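Automation and Daily Work, Handout 4: Cleaning Staff and the Two-Armed Robot
Posted Nov 12, 2025 by the course instructor, Rikell Evening College
4 min read
3 shares | 2 comments

1. The task before the machine

In our first case, the firm Granisen cleans the common areas of an office house in Hulen. Please remember that sweeping is many small decisions. The worker chooses where to begin, what may be thrown away and what must be given back to somebody. In the job description all of this was one line: "floors, daily."

When two arms do the work, one must hold the pan and the other must guide the brush. A person does this without thinking. For the robot, each grip is a separate problem, and a thin stick is a difficult handle. 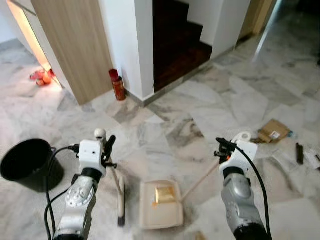
2. What changes for the people

The cleaners at Granisen kept their jobs, but the content became different. Before, a shift was 8 hours of moving. Now 20 minutes of each hour go to watching the robot and correcting it. Some workers told us they are less tired in the back and more tired in the head. Their pay stayed the same until January, and this was the main point of conflict.

Sorting is also a question. On a marble floor there may lie a small cardboard box, crumpled paper and a small dark package, all close together. The broom treats them equally. Who is responsible if a useful thing goes to the trash? 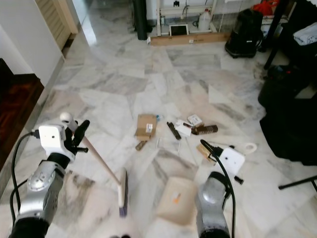
3. For the seminar

Read the Intarasuk report, pages 1 to 8, before we meet. Then write one page on these points:

- Which decisions in sweeping should stay with the worker?
- Should watching a machine be paid as skilled work?
- How would you write the new job description? Use more than one line.

Bring your page on paper. I cannot open files from the phone.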